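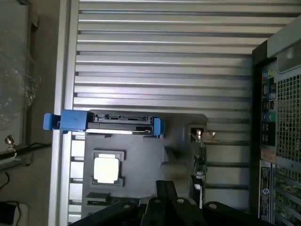 Drive caddy (desktop computers)

By Melahat Yüksel for the Nedwood Household Reference
Last revised in October

A drive caddy, also called a drive sled or drive carrier, is a holder that keeps a hard drive in its place inside a desktop computer. It goes by many names, and you will hear people who have worked on computers all their lives use two or three of them in the same sentence without anyone getting confused. The word caddy is probably the friendliest of the lot, and it is the one used in this article.

Caddies are very often made with brightly colored plastic parts, and blue is a great favorite. The color is a kindness to whoever has the cover off. Most of what lives inside a computer case is silver, gray or black, and a spot of blue tells the hand where it is welcome to pull. In the tower shown at the head of this article the blue handle is at one end of the drive, with a small squared-off tab sticking out past the rail of the case, and a second blue clip caps the other end.

Purpose

A hard drive of the older spinning kind does not like to be knocked about, and it likes it even less while it is running. The caddy holds it steady, keeps it from touching its neighbors, and in many designs takes up a little of the hum that would otherwise travel into the metal of the case and out into the room (anyone who has slept beside a family computer will know the sound). The other purpose is plain convenience. A drive fixed with screws has to be reached from both sides, while a drive in a caddy can usually be unclipped and slid free with one hand.

Surroundings in the case

The caddy makes more sense when you know what it sits among. A workstation tower that has been laid on its side and opened may show a good deal of bare metal, and the metal is often pressed into long ridges. Ridges stiffen a thin sheet, in much the same way that a folded piece of paper will stand up when a flat one flops over.

Near the caddy you will normally find the processor, seated in a square frame called the socket. The metal lid on top of a processor is the heat spreader, and in a working machine it is covered by a cooler, with a thin layer of thermal paste between the two. When the cooler is off, the spreader is in plain sight and should be kept free of fingerprints, dust and crumbs. The memory slots are long and narrow, with a latch at the end to hold each stick of memory down.

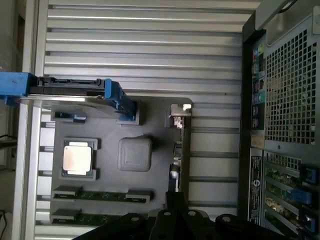 An open workstation chassis on its side, with the blue drive carrier above the processor and the two memory slots lower down.

Removing and refitting a drive

The details differ from one maker to the next, and the manual for the machine is always worth ten minutes with a cup of tea. In general, the computer is shut down and unplugged, the side cover is taken off, and the power and data cables are eased away from the drive by their plugs. The caddy is then released at its handle or clips and drawn out along its track. Many caddies grip the drive with small pins that fit the screw holes in its sides, and a gentle flex of the plastic will let it go.

Refitting is the same work in reverse. A caddy that will not slide home is nearly always a little crooked, or has a cable caught behind it, and pushing harder is the commonest way to break a clip. Tarık Bozkurt, in his bench notes for the Keltell repair room, suggests listening for the click at both ends before the cover goes back on.

Spare caddies

Caddies outlive drives, and a sensible person keeps them. They are seldom interchangeable between makers, so it helps to write the model of the computer on the plastic with a soft pencil. The Nedwood parts shelf has 44 of them in a single drawer, sorted by color first and width second.

Related articles
Heat spreader
Memory slot latches
Thermal paste, cleaning off
Tower cases, laying flat
Tokgöz cable ties

Contact the editors | © Nedwood Household Reference | Back to top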